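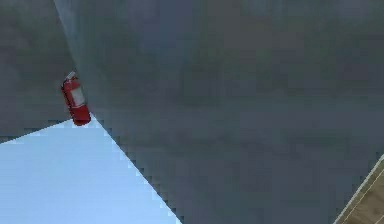

I finally finished Savden on Sunday night, and I've been putting off writing about it because I wanted to be fair to the thing. If you haven't run into it, it's a first-person puzzle game where you wander a drowned valley looking for the keeper's bells, and I have been playing it on and off since the spring. My save file says 194 hours, which is embarrassing for a game most people wrap up over a long weekend (I leave it running while I cook, okay?). Most of those hours went by with my nose up against plain grey surfaces, all soft and blotchy, hoping one of them would turn out to be a door. I am that kind of player. If a game hides one thing behind one wall, I will check every wall in the game for the rest of my life.

So, the bells. There are a bunch of them and the main story only needs a handful. The rest are for people like me. The early ones are lovely little finds, like the one hanging in the millrace that you can only hear when the wheel stops, or the one in the schoolhouse that rings if you walk in backward. No hint for that one, by the way. I got it because I was backing away from a goose.

Then you get to Farah, the town at the bottom of the valley, and the difficulty goes straight up a cliff. I love Farah as a place. The streets loop around on themselves, the tide changes which doors you can reach, and the music drops out when you cross the bridge so all you hear is your own boots. But there's a bell under the customs house that took me three weeks. Three weeks! I had pages of notes. I had a whole theory about the flags on the harbor wall and what order they were in, and the flags mean nothing. They're flags.

What you do (skip this paragraph if you're still working on it) is wait for low tide, go in by the side stairs, and leave your lantern on the counter. That's the trick. You have to go down in the dark, and as long as you're carrying the lantern the lower door just isn't there. The game does tell you this, kind of. The ferryman says "she never liked a light" in the second chapter and then never brings it up again. I had heard that line probably a dozen times and thought he was talking about his wife.

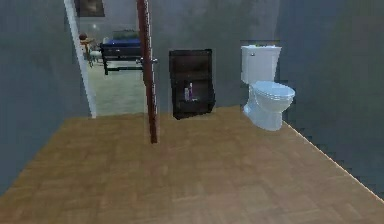
I was mad for a good ten minutes and then I thought it was the best thing in the game. That's pretty much my relationship with Savden in a nutshell.

The bell that did break me was the last one. I'm not going to spoil it, mostly because I didn't solve it. My friend Huia Tapsell did. She picked up the game months after me, played it in the evenings with a cup of tea, and texted me a screenshot of the full bell rack with no words, only a smiley face. I asked for one hint. She said "count the steps again." There are 1603 steps on the pilgrim stair. I had counted them twice and got two different numbers, neither of them that one. I'll let you imagine how I spent my Saturday.

And it's a great stair, to be clear! The view opens up as you climb and you can see all the places you've been, the mill and the schoolhouse and the crooked roofs down in Farah. If you only do one optional thing, do the climb. Just maybe don't count.

Some grumbles, now that I've got the gushing out of the way.

The map is bad. It's pretty, it looks like something you'd frame, but it doesn't mark the places you've already searched and you can't put your own pins on it. In a game about searching! I ended up drawing my own on graph paper, which was fun for the valley and miserable for the town. If you're going to play this the way I did, get a pencil with a good eraser.

The save system is also strange. You can only save at shrines, and there are long stretches with no shrine at all, so a power cut or a cat on the keyboard can cost you up to 5 minutes of walking. That doesn't sound like much until you do it several times in one evening. They patched in an extra shrine near the bridge and it helps, but I'd like one at the foot of the stair too.

And the swimming. I don't know what happened with the swimming. On land the controls feel great, nice and weighty, and then you step in the water and it's like steering a shopping cart from the inside. There are 2 bells you have to swim for and I put both of them off as long as I could. Turning the camera sensitivity way down made it bearable, so try that before you throw anything.

I've seen folks compare it to Sostum a lot, and I get why. Same sort of lonely walking around, same habit of telling you things sideways. I think Sostum has the better story, and I'd hand that one to somebody who doesn't usually play puzzle games. The puzzles in it are gentler and you can bumble your way to the end. Savden wants you to pay attention and it doesn't much care if you're tired. On a work night I'd honest-to-goodness rather have Sostum. On a rainy weekend with a full pot of coffee, Savden, every time.

A couple of you asked in the comments last time if it runs okay on an older computer. Mine is old and grumpy and it ran fine once I turned the fog down a notch. The fog is the heavy part. Don't turn it all the way off, though, because the bell in the reeds uses it, and without any fog you get a very confusing empty marsh. Ask me how I know. Load times into the town are long-ish the first time and then perfectly okay.

Also, somebody wanted to know if there's a way to replay the ending without starting over. Yes! Go back to the shrine by the ferry and sit down twice. There's another line of dialogue there if you have all the schoolhouse bells, and it made me tear up a little, and I won't say more.

Next up is Natent, which has been sitting in my library since the winter sale. I've done the first hour and there's already a locked cupboard I can't stop thinking about. I tried every key I had, then I tried every key again while standing on a chair. Nothing yet. If you know what opens it, please don't tell me, at least until the weekend. I'm also hoping to get to the Savden expansion when it comes out in October, assuming I've found the last bell by then, and Huia is under strict orders not to buy it before I do.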